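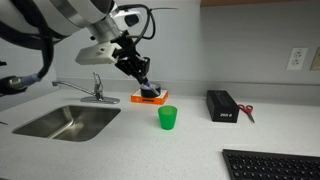
Arm at the sink end of the counter, with a pen in the gripper.

Arm build tips, Halholm shared workshop

Pen pick and place

Start with the targets. A light plastic cup slides when a finger brushes the rim, so stick it down with a loop of tape.
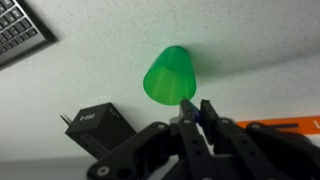

Bring the fingers in slowly for the last 3 inches. Check the joint screws every Monday; ours work loose after a few long runs.
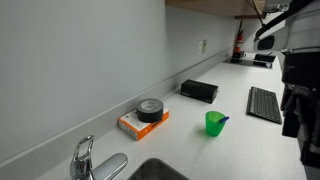

Cables

Leave slack at the wrist. Turn every joint through its full travel by hand before you tie anything down. Our first cable lasted 12 days.

Pens go in best when the grip is near the middle of the barrel.
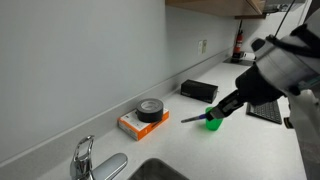

Save each good position under a plain name and write it in the Cereo log. Keep the keyboard within reach for the stop key.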